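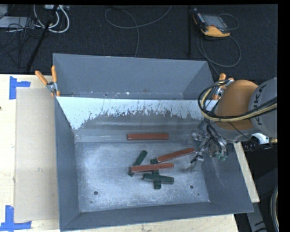

The KUKA arm over the block bin in the Usaneo lab, reaching towards the reddish-brown bars.

Bin picking: 264 down, 36 to go

If you have walked past the lab lately and heard the arm going, it's the Bárány project, and we are having a lovely time with it. The aim is to collect 300 good grasp examples, each one a recording of the hand going into a jumble of wooden blocks and trying to come out with one of them. As of 20 February 2021 we have 264 in the store, and Yichen Dong has already started training on the first batch!

The blocks are plain shapes, bars and crosses mostly, and that suits us very well. A bar on its own at the side of the bin is easy work. Put a couple of bars across a cross, though, and the hand has to choose where its fingers can get in, and those piles are the ones the system learns most from. Béla Kozma tips the blocks in afresh before every run so we don't end up teaching it the same heap over and over. He has got rather good at awkward ones.

We keep the misses as well. Gizella Illés goes through the recordings in the afternoons and labels each try as held, slipped or never touched, and she would like it known that "slipped" is her favourite because you can nearly always see why. Of the tries so far 70 were misses, and they are counted in the 264.

Two things changed since the October newsletter. The bin is now clamped at the rim (it used to creep across the table when the fingers caught the wall, which spoiled a whole morning's work), and Dezső Dudás has rewritten the start-up routine so a session can be under way in 2 minutes. Please leave the blue tape on the table where it is, we line things up by it.

Next we'd like to try mixed piles with some of the odd-shaped parts from the Marine team, if they can spare a boxful. Anyone from the Prarnitville office who fancies making a few piles for us is very welcome too, just write to Ildikó Barta and she'll find you a slot.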